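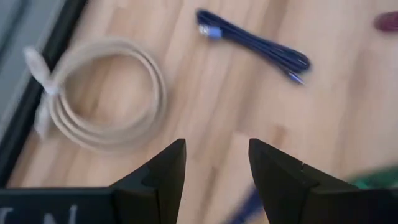
Two-arm cable sorting: motion blur in wrist cameras, and how many examples before training?

Posted by Bevan Ngata in Data Collection

We are recording teleoperated demonstrations of a cable sorting task. Short colored cables go in the orange bin and the long beige ones go in the yellow bin. Two arms, one head camera, one camera on each wrist. We have 63 episodes so far and the plan says 200.

I trained a small policy on what we have to see where we stand. It reaches for the right cable most of the time, but it closes the fingers too early, mostly on the beige coils. When I went through the wrist video, a lot of it was blurred during the approach. The head video is fine. Should I throw out the blurred episodes and start again, or keep going to 200 and hope it evens out? The lamp stays on the whole time.

Ruby-Lee Grimshaw
Just record more. We had the same thing on Fekura and it went away with more data.

Huia Goodwin
I would not throw anything out yet. Check exposure first. If the wrist cameras are on auto exposure they will pick a long one over a dark object and you get smear as soon as the arm moves. Fix it at a short value, raise the gain a little, and add light if the picture gets too noisy.
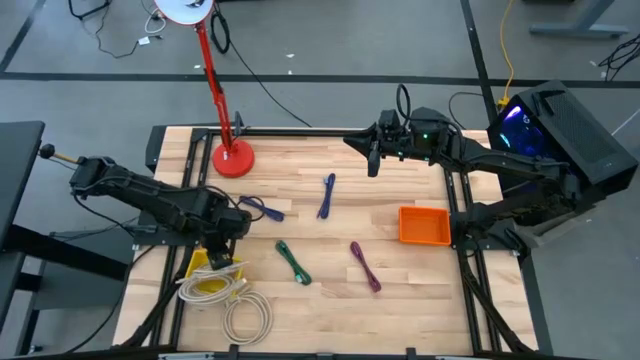 Then look at how the operators move. Ours came in fast and stopped hard just above the cable, so the only sharp wrist views were the last few before the grip. I asked them to slow down for the final part of the reach and hold still for a moment before closing. Episodes got a bit longer and the early closing mostly stopped.

Beige on pale wood is hard anyway. Record extra episodes that start with a beige coil, and change where it lies and which way the loose end points.

On the count, 200 is fine for one layout. If you move the bins you will want more.

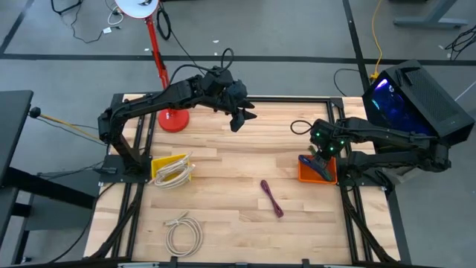 Also keep the episodes where a grip slips and the operator goes back for a second try, but tag them. We trained with and without 32 of those on Amutia and the version with them recovered better from a missed grip. Cut the ones where the operator gave up.

Bevan Ngata
Thanks Huia. It was auto exposure on both wrists. I have fixed it and will record the next batch with the slower approach before I retrain.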